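Umville Opens a Shoes-and-Tools Collection for Its Two-Arm Learning System

1,217 recorded examples of everyday tidying work, gathered by a team of 4 operators

October update from the Umville collection program

Umville is very pleased to share the first part of a new set of examples for Flelis, the learning system it is building to help two robot arms sort and put away ordinary household items. The set is named Postby, and it holds 1,217 recorded runs so far. Every one of them was made by a person guiding a pair of arms through a real tidying job, start to finish, with shoes, work gloves and hand tools on the table.

Postby grew out of a simple wish. Flelis had already learned from boxes and blocks, things with flat sides that stay the same shape when you squeeze them. Homes are full of things that don't. A canvas shoe gives when it is held. Laces go where they like. A glove can land in a hundred ways and each one asks for a slightly different grip.

"I have tied shoes for most of my life and never thought about how much my hands know," said Lempi Leinonen, who leads the collection program at Umville. "Then I sat down to guide an arm toward a high-top by its collar, and I had to think about every little part of it! It was the best afternoon I'd had at work in months."

The operators choose where to take hold. For high-tops, the collar has become a favorite, with one finger inside the opening and the other outside. Some operators prefer the heel, and a few go for the sides. Postby keeps all of these, and each run is saved with the views from the wrist cameras along with those from the fixed cameras that look over the table.

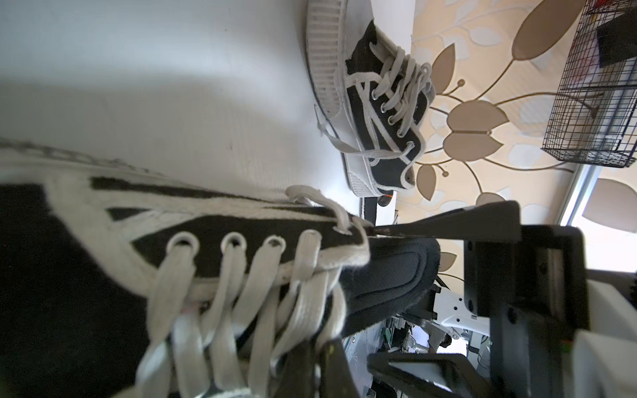 Why use shoes with their laces left in?

Laces are part of what makes shoes hard to handle, and people rarely take them out before putting shoes away. The team wanted Flelis to learn from shoes as they are found by the door, with loops and loose ends that can snag on a finger or drag across something else. Runs in which a lace gets caught are kept and labeled, along with what the operator did next.

How a session runs

A session lasts 40 minutes. Before each run the operator tips the items onto the table and spreads them by hand. There is no chart for this. The team tried one early on and found that the layouts began to look alike after a while, so now people are simply asked to make a mess they haven't made before — which most of them enjoy a great deal.

The operator then guides both arms at once. One arm may steady a shoe while the other moves something away from it, or the two may work on separate items. Both ways of working are wanted. Dima Jaber, who trains new operators, asks them to talk quietly to themselves as they go, and he says it helps them keep a steady pace.

"People rush the first few," Jaber said. "Then they see the arm do exactly what their hand did, hurry and all. After that they slow down without being told. I love watching that happen."

Items that lie close together get special attention. Picking one shoe off a bare table teaches one thing, and finding the edge of a flat piece that is pressed up against a shoe teaches another. Of the runs recorded so far, 214 are marked as crowded, meaning that the operator had to work in a spot where two or more items touched. The team would like many more of those before the winter break.
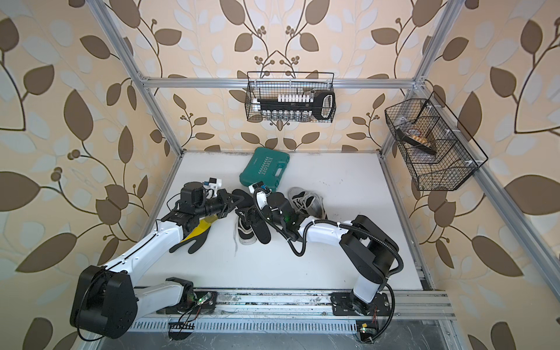

What goes into the set

Shoes are the heart of Postby, in both high and low styles. Work gloves were added after an operator pointed out that they tend to live in the same corner of the house as shoes do. Hand tools and a hard tool case complete the mix, and wire baskets hang within the workcell for smaller things.

Having stiff and soft items on one table has been a very good choice. A pair of pliers needs a narrow, sure grip and may be lying open or closed. A glove needs a pinch of fabric, enough to lift it and no more. When both are in the same run, the operator has to switch from one kind of grip to the other, and those moments of change are just what Flelis has had too little of until now.

The walls of the workcell have their own part in the work. The patterned wallpaper, with its big leaves and winding stems, gives the cameras something busy to look past, much as they would have to in a hallway or a den. Plain walls made earlier sets easier to learn from and less useful later on. The tabletop is white and gets scuffed with use, and the team is happy to leave it that way.

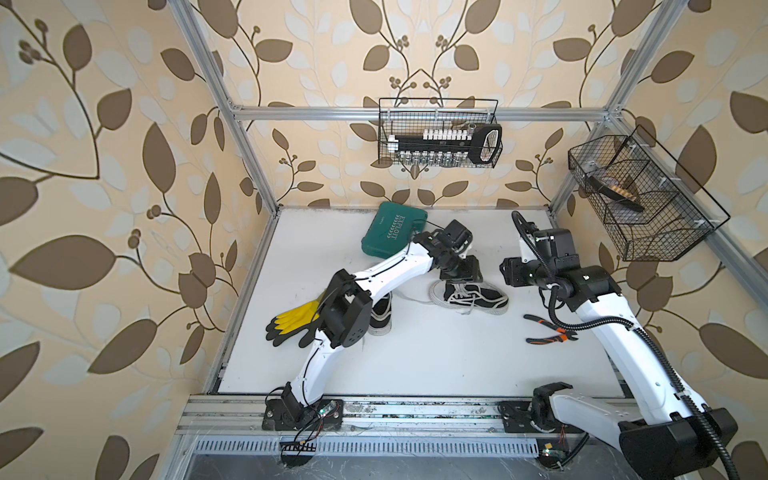 What happens to runs that go wrong?

They are reviewed by a second operator and, in most cases, kept. A dropped shoe followed by a good second try is a useful thing to learn from. Runs are only thrown out if a camera stops recording or if the arms have to be shut down partway through.

Reviewing is done the same day, while the operator still remembers what he or she was trying to do. Notes are short and use plain words: "took the heel, slipped, took the collar." Hinds, the partner that looks after storage and labeling for the program, has built a page where these notes sit right beside the matching stretch of video, and the operators say it has made reviewing much quicker.

The wrist views have been especially rewarding. From up close, the inside of a shoe, the piping at its rim and the tips of the fingers fill much of the view, and a reviewer can judge where a grip is being placed in a way the overhead view doesn't allow.
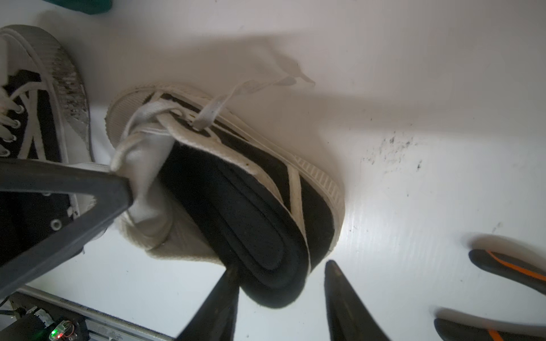

Reviewers have begun adding a mark at the moment of first contact, and another at the moment the operator seems to settle on a grip. The gap between the two varies a lot from person to person. Leinonen is keen to see if Flelis picks up the habits of one operator more than another, and a small comparison on that question is already under way.

Coming next

Collection goes on through December, with more crowded layouts at the top of the list. The team also plans to add runs in which the two arms pass a shoe from one to the other, a move that several operators have been asking to try. After that, Umville will share a first report on what Flelis has learned from the set, including the parts it still finds difficult.

About Umville

Umville builds learning systems for robot arms that work with everyday objects. Its collection program trains its own operators and records all of its examples in house. Questions about Postby may be sent to Lempi Leinonen at the Umville collection program, and questions about operator training to Dima Jaber.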